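Rendard Bench Tool Holder, Upright Model
Item 958 — Orange

The Rendard upright holder keeps hand tools standing on the bench, with their handles up and within reach. It is intended for repair rooms, school workshops and home work tables where drawers are shared and screwdrivers are often set down and lost among other items.

The holder consists of a single upright column on a flared base. Round holes run down the front of the column and accept the shafts of common screwdrivers. Tools placed in these holes rest at a slight angle, so that the handle faces the user. The base widens toward the bottom and requires no clamp or screws on a level surface.
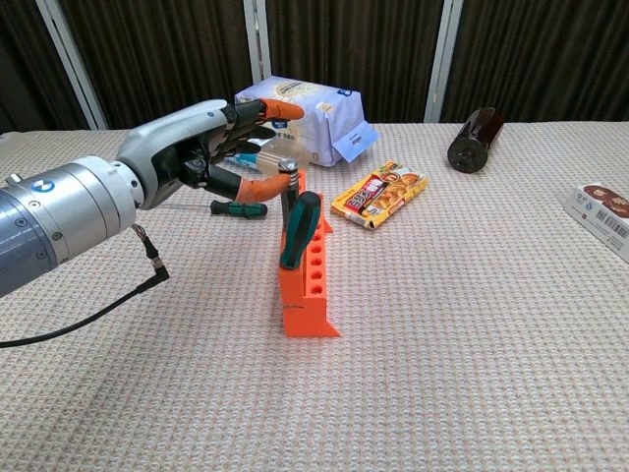 Customers who work on a covered table should pull the cloth flat before setting the holder in place. A fold under one side of the base may cause the column to lean when a heavy tool is inserted. Tools with long shafts should be placed first and shorter tools added afterward.

Specifications
Color: orange
Weight, empty: 700 grams
Maximum load: 2 kilograms
Tools: sold separately

Care
Wipe with a damp cloth and mild soap. Do not leave the holder near a heater or in a closed vehicle during warm weather. Oil and grease should be removed from tools before they are returned to the holder.

Ordering
The upright model is sold singly through Otier and Berhe supply counters. Schools and training centers may order by account; a signed purchase form is required for the first order only. Rendard produced 2,000 units in the March run, and orders are filled in the sequence received.

The Koner wall rail is a separate product and does not attach to this holder. Customers replacing a rail with a bench holder should measure the available table space before ordering.

Returns are accepted for unused holders in the original carton. Page revised 5/28/20.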